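Lining Paper Food Trays Before a Party

Most party guides tell you to fold greaseproof paper into pleats. I tried it for one Tuesday lunch and won't again. A flat sheet, pushed into the corners with two fingers, does the same job.

Line every tray before any food comes out. I don't believe the packs that promise "no leaks," so fries go in last and sauce gets its own cup.

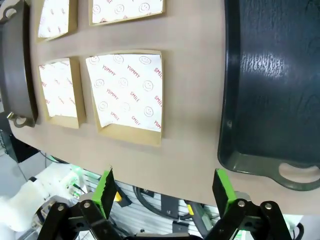

Carry them on a rigid serving tray with handles. Leave a finger's width between boxes. Stacking filled ones is supposed to work too, but I have my doubts.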